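Test : l'ensemble de tri Castenis, ou quand une machine apprend à ranger la chambre

8 février 2021

Je vais l'avouer tout de suite, je me suis beaucoup amusé avec le Castenis. Ce kit de rangement automatisé (bras, outil de préhension, logiciel) promet de trier de petits objets sur un plan de travail, et Marisa Zuccaro m'a laissé jouer avec pendant 26 jours, dans l'atelier de Redville où elle répare d'ordinaire des machines à coudre. Autant dire que j'ai eu le temps de lui en faire voir !

L'installation d'abord. Comptez 90 minutes si vous savez déjà visser droit, le double dans mon cas. La notice est claire, traduite correctement, et le logiciel se laisse apprivoiser en une soirée. On choisit une règle (par forme, par couleur, par groupe), on valide, on regarde. Et on regarde longtemps, parce que c'est franchement hypnotique.

Sur des cubes et des cylindres, j'ai été bluffé. Le bras descend bien à la verticale, pose sans claquer, et se trompe rarement. Les étoiles lui donnent plus de mal : quand deux branches se touchent, il hésite, remonte, recommence. Ankit Mathur, qui trie des raccords chez Bundgaard, a tout de suite demandé ce que cela donnerait avec des pièces grasses. Mal, j'ai essayé. Un chiffon avant chaque série et tout rentre dans l'ordre, mais le chiffon, c'est encore moi qui le tiens.

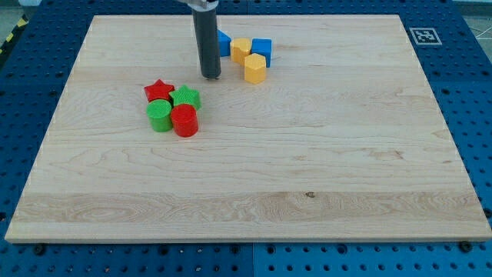

Étoiles et cylindres rouges et verts à gauche, cubes bleus et prismes hexagonaux jaunes à droite : le tri par groupes, sur la planche en bois clair.

Alors, peut-on lui confier la maison ? Pas encore. Les chaussettes, il les traîne. Les couverts, il en attrape un sur deux, et la vaisselle je n'ai même pas osé (Marisa tient à ses tasses). En atelier, par contre, pour des petites pièces rigides et propres, je le verrais bien travailler dès maintenant à côté de quelqu'un.

Les plus : la douceur des gestes, le silence, la notice.
Les moins : les objets mous, la place qu'il prend, un bouton d'arrêt trop près du câble.

Ma note : 4 sur 5. Je le rends à regret, et j'ai déjà demandé à essayer la prochaine version avec des torchons.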